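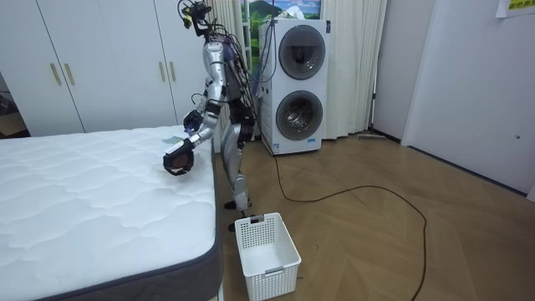 Attachment 1 to ticket 1554: robot at the mattress, basket on the floor, cloth under the lower hand

Ticket 1554
Opened by: Tia Crabtree, linen room, Venbridge
Assigned to: Shazia Butt, Bateleo support
Status: open, waiting on customer
Subject: Folding job stops at "item not found"

Tia, 9:10
Robot quits partway through the folding job and reports no item. The item is a small cloth. On a bare white mattress it's the only thing up there to find. I restarted the job 2 times, same result.

Shazia, 9:42
Thanks for the photo. The cloth is pale and the mattress is white and quilted, so my guess is contrast. Can you try a darker towel and tell me if the error comes back?

Tia, 10:25
Navy towel, no error. Most of our linen is white, this being a hotel supplier.

Shazia, 10:31
Understood. Please raise the contrast setting to 33 and rerun with the pale cloth. Also, how is the job logged on your end?

Tia, 11:50
Set to 33. It found the cloth on the first run and lost it on the next. As for logging, I write it down. Before June I folded things. Now I fold what it drops and fill in a form about it, and the form still has me down as "operator." Same pay, more typing.

Shazia, 12:04
I can't fix the title, but I've linked this to ticket 568, where another site has the same problem with pillowcases. Please leave the setting at 33 and send me the log from the failed run.

Tia, 12:20
Log attached. I'm doing the pillowcases by hand until I hear from you.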